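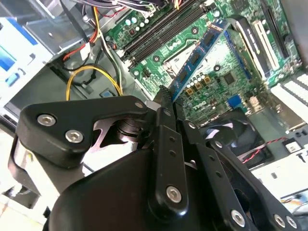
RAM module in the gripper, old Dell desktop

Can a robot arm do RAM swaps yet?
Posted by lunedton_repairs, October 3, 2026

We refurbish office desktops for schools, 112 in the last lot. A rep from Citine reckons an arm could do our memory upgrades and leave my staff free for testing. I've watched plenty of clips and I'm not sold. Has anyone seen one earn its keep on a real bench, with mixed models and messy cables?

Ovidiu Bogdan
Short version, no. Holding a stick of RAM is the easy bit. You have to line up the notch, push evenly and feel the latches click, and a kid with 5 minutes of training can manage that. We trialled a Clusenano arm in May. It was fine on bare boards clamped to the bench. Put the same board back in its case and it was a different job altogether.

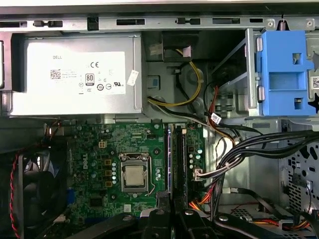
Cables are what get you. They never sit in the same spot twice, even in two machines of the same model, and a person just shoves them aside without thinking. Ask the rep for an hour of uncut video at normal speed, on machines you picked. Ours went quiet after that. If you did 1000 identical units a week I might change my tune.

pillay907
depends on the arm i guess. my brother in law has a robot mop and it cant handle a rug, so i wouldnt hold my breath. get a decent magnetic screwdriver instead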